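Informe de avance al Fondo Kasprzak
Proyecto Bonlow: recuperación y reparto de ropa de abrigo
Periodo: cierre de noviembre
Responsable: Custódio Pinheiro

Resumen del periodo
Durante el periodo entraron 1.514 prendas por los dos puntos de recogida, el de Zemen y el de Idska. De ellas, 230 se apartaron para arreglo y 117 se enviaron a reciclaje textil por tener el tejido pasado. El resto se clasificó por talla y tipo.
El punto de Idska abrió con retraso porque la autorización del local llegó tarde. El gasto de alquiler de ese mes no se imputa a la subvención.

Clasificación
El punto de Zemen recibe sobre todo punto grueso y ropa de adulto. En Idska predomina la infantil. Hemos dejado de separar por color, un paso que alargaba la mesa de entrada y que las entidades receptoras no pedían. La ficha de cada lote recoge ahora talla, tipo y estado.
El punto negro acanalado se revisa con luz lateral, que marca mejor las motas claras.

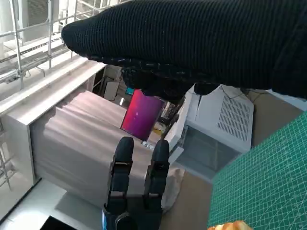 Arreglos
El taller trabaja por la mañana, de 9:00 a 13:30. Los arreglos más repetidos son puños abiertos, cremalleras y bajos descosidos. Una de las remalladoras estuvo parada a la espera de una pieza y los bajos se cosieron a mano, con el retraso consiguiente en la segunda entrega. La pieza ya está montada.
Queda pendiente contratar la formación en zurcido prevista en la partida 2. Tenemos un presupuesto aceptado y falta cerrar el calendario con la formadora.

Espacio y almacenaje
No se ha comprado mobiliario con cargo al proyecto. Pedimos trasladar el importe sobrante de esa partida a transporte, donde el gasto va por encima de lo previsto por los viajes entre Zemen e Idska.
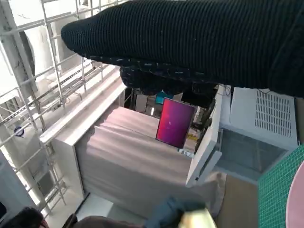 Tejido negro acanalado y estantería de rejilla blanca.

Próximo periodo
Entrega de los lotes infantiles a los centros escolares, inicio de la formación en zurcido y revisión del convenio de transporte. La justificación económica se remite aparte, con las facturas numeradas según el modelo del Fondo.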